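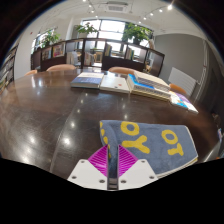 Domenica Rainer asked in the comments whether the reading tables at Piltwood should be refinished before the spring term, and whether cloths ought to be left on them at all. Her view is that a thick towel holds grit against the polish and that felt pads under the books would do more good than another coat.

Search this site Enter keywords Go

Reading Area Tables: Surface Notes
Posted 2024-12-31 by Lachlan Doolan

The page collects notes on the dark brown table in the reading area, inventory number 3764. The top was last polished in October with Sirevero paste. Entries are kept short, and measurements are in the maintenance log.

Surface. The top still has a high gloss and reflects the ceiling lights as separate bright spots. Fine scratches are present. They are shallow and do not need filling. Glare is strongest in a broad patch on one side, and readers who want to avoid it should sit elsewhere or tilt the book.

Seam. A straight seam is visible in the top. Press a fingernail across it once a month. If the nail catches, report it to Gil-soo Han. Do not run wax into the joint.

Books. The row stands along the far side of the table. Lift volumes clear of the top when reshelving. Dragging a hardcover leaves a mark that polish will not remove.

Cloth. Blue-grey, soft, with a pale border and large yellow letters. Fold it with the printing outward and shake it out before it goes back on the wood. Wash at low heat, no softener. Softener leaves a film that transfers to the finish.

Cleaning. Dust with a dry cloth first, then a barely damp one, working along the grain. Dry at once. Paste goes on twice a year in a thin coat and is buffed after 46 minutes. One can from Cedness covers 3 tables of this size.

Humidity. Amado Dizon reads the gauge on Tuesdays. Readings go in column 114 of the log.

Refinishing is not scheduled. Felt pads have been ordered and will be fitted to the bookends first.

We use cookies to remember your settings and count visits. Accept Decline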